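Print this page | E-mail to a friend
14 shares | 3 comments

How We Set a Table When Everything Keeps Moving
Student project report, Home and Daily Living course
By Wycliffe Lyimo, with Munther Rizk
2 Jun 2026

We picked the dinner table because we both eat at one every day and had never once thought about where things go on it! Our question was simple: if you give people a bare table and a box of ordinary supper things, where do they put them, and how long before somebody has to reach across somebody else? It turned into the most fun we have had on any project this year.

We started in February in the shared kitchen at Wornau House. Munther had dug up an 1866 household manual in the library that spends whole pages on the proper place of the cruet stand (dead center, handles toward the host). We loved it. We copied out the rules and tried to follow them with modern stuff, and it was slow going – the manual has no opinion at all about squeeze bottles.

What we did

We asked 16 people from our hall to set the same table for a supper of fries and fish sticks. Each person got plates, glasses, forks, napkins, salt and one bottle of ketchup. Then they sat down in groups and ate, and we wrote down every reach that crossed another person's plate. We ended up with 62 crossing reaches in our notebook, and more than half were for the ketchup. The salt came a distant second.

Next we marked the table into zones with masking tape, an idea we borrowed from the Mwakalinga building project on storage shelves (thank you for lending us the tape too). We ran the suppers again with the shared things kept in the middle zone, and the crossing reaches dropped to 20. We were so happy with that number that we checked the notebook twice.

What surprised us

People set out plates first, nearly every time, and the plates decide everything else. Once those are down, the bottles and shakers get whatever space is left over. Glasses move a lot during the meal, forks hardly move at all, and napkins travel all over the place (we gave up on tracking those after the first supper).

What we would change

We only used one table, and it was a rectangle. A round one might give a very different answer, and Munther wants to try one at the Brevellow dining hall in the fall. We'd also like to include younger kids, who can't reach the middle zone as easily as we can.

Ketchup deserves its own section in the next report. A tall, narrow-necked bottle takes up a tiny circle when it stands and a long strip of table when it's on its side, like the red one lying next to the round dish, and our tape zones only allowed for the tiny circle. So we're planning a new set of zones with a longer middle strip, and we'll test it with the same supper. 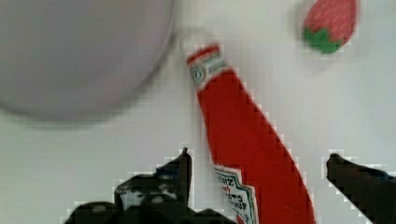

Related items
Terkex Lunchbox Packing Project: Final Report
Mwakalinga Building: Shelves That Everyone Can Reach
Brevellow Dining Hall Tray Survey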